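Shared Kitchen at Womelness House: Household Water Use and the Winter Schedule
Residents' Newsletter, 13 Dec 2020

The Residents' Office has completed its review of water use in the building and wishes to share the main findings with all households. The review began in September, when the quarterly bill for the common areas came in well above the amount set aside for it. Readings were then taken at the main meter, at the laundry room and at the shared kitchen on the ground floor.

The largest single cause was a slow leak in the supply line behind the laundry room. The leak was repaired by Nguyen Plumbing under the existing service agreement, and no separate charge will be passed on to residents. The wall has been closed and repainted. Households on the north side may have noticed lower pressure while the work was under way – this should now be back to normal. Any resident who still has weak pressure at the shower or the kitchen tap is asked to report it to the office in writing, with the apartment number and the time of day at which it happens.

The second cause was ordinary use. More people are at home during the day than in past years, and more meals are being cooked here. The office does not regard this as a fault on anyone's part. It does mean that small habits have a larger effect on the shared bill than they once had. Residents are encouraged to scrape plates before washing, to fill a basin for rinsing, and to run the dishwasher only when it is full. A tap left running while dishes are washed by hand uses far more water than most people expect.

The following arrangements will apply to the shared kitchen through the winter:

Bookings are limited to one household at a time, for up to 3 hours.
Requests must reach the office at least 7 days ahead.
The kitchen closes for 30 minutes between bookings so that it can be aired and wiped down.
Dishes, pans and food may not be left overnight.

The sign-up sheet has moved from the kitchen door to the board outside the mail room. Bookings made under the old sheet remain valid and do not need to be entered again.

Window and sink area

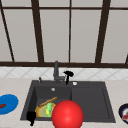
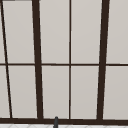
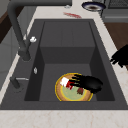
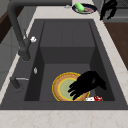

Grease and coffee grounds should go into the covered bin and never down the drain. The drain line serves both the kitchen and the laundry room, and a blockage in one will quickly affect the other. Strainers are available from the office at no cost to any household that would like one for its own apartment.

Residents have also asked about hot water. The boiler is serviced each year by Zirnness Heating, and the most recent visit found it to be in good order. The office has asked for a written opinion on whether the supply temperature could be lowered slightly overnight. No change will be made before that opinion has been received and placed before the residents' meeting.

A short survey on water and heating was sent to every apartment in the fall, and 98 replies were returned. The office thanks all those who took part. Most replies asked for clearer billing, and the next statement will therefore show water for the common areas on a separate line. A number of residents asked for individual meters. The cost of fitting them is being studied, and a paper on the subject will be sent out with the spring notices.

Finally, residents who plan to be away over the holidays are asked to close the valve beneath each sink and to leave the heating at its lowest setting – it should not be switched off completely. Emergency contact details may be left with the office during normal hours or placed in the locked box by the main entrance.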